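May, table 5, hand-held grippers, towel fold

Stopped at 13:00. The left unit of the Kendis pair has been dropping grip force on closing since the morning block. Of 60 folds logged, 13 are flagged: the trigger reads fully closed, but the corner slides out of the fingers before the lift. The right unit is clean on the same cloth.

Repeated the task by hand with both units, slower, same towel and caddy, and kept the wrist video from the approach for comparison.

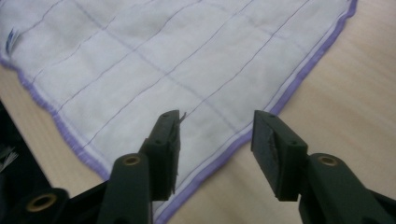
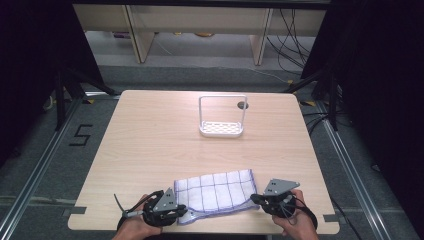
Swapped the encoder leads between units at the Clurau board. The fault stayed with the left unit, so the board and the logging script are cleared. Zero offset on the left encoder read 121 counts against a stored value of 5. Re-zeroed, ran a short set, and the offset had crept up again by the end. That points to a slipping coupling on the encoder shaft. Pads may be contributing - lint is a known problem with cotton on this pad material - but lint does not move a zero.

Actions:
- Left unit tagged out. Do not re-zero and carry on.
- The 13 flagged folds come out of the Nkuna set. The other folds from that block stay on hold until the offset drift has been checked file by file.
- Coupling and set screw requested from the Bastum store.
- Add an offset check to the start script, with a hard stop above 5 counts. At present it only prints a warning, and the warning scrolls off the screen.

Spare unit not calibrated yet.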